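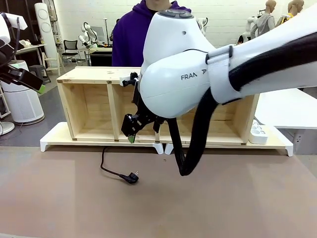 garridofan68 wrote:
You're going to regret leaving the plywood bare. I did the same with a cubby unit for my desk and the front edges were gray from hands inside of a year. One coat of anything would have helped.

shimstock replied:
Gray from hands? What are you doing to it? I've had raw ply shelves in the shop forever and they look fine. Finish is the last thing I'd worry about. My question is the fasteners. Dark screws or nails straight through the face of the boards into ply edges, and people expect that to hold? Ply edges split. Use glue and a dado or don't bother.

ondilham_bench wrote:
It's three open compartments on a tabletop, not a bookcase. How much do you think it's going to carry?

shimstock replied:
Everybody says that and then the thing ends up full of paint cans.

garridofan68 wrote:
Back to finish. The Stestis water-based stuff goes on in 2 coats and doesn't yellow. Before anyone asks, no, I don't get a discount.

plainpine wrote:
I tried Stestis. Raised the grain so badly I sanded the whole piece again. The can says it won't. I'd want to see it on a scrap of the same sheet first, and I'd want to see the scrap a month later too.

ondilham_bench wrote:
Can we talk about the cord? I don't care what the shelf is made of if the power comes out from under the front of the base. That's right where you pull stuff in and out. Run it out the back.

plainpine replied:
The power strip is at the right end, so why not go out that side? And the plug on that cord is the European kind, so half the cord clips people here recommend may not even be sold there.

shimstock wrote:
Trumavard makes a base with a channel for cords. It's also over 3,000 in whatever money they use on their site, for a box with feet. No thanks.

garridofan68 wrote:
Nobody is buying that. Drill a hole.

shimstock replied:
Drill a hole in a base with a cord under it. Great plan. Keep it unplugged, at least.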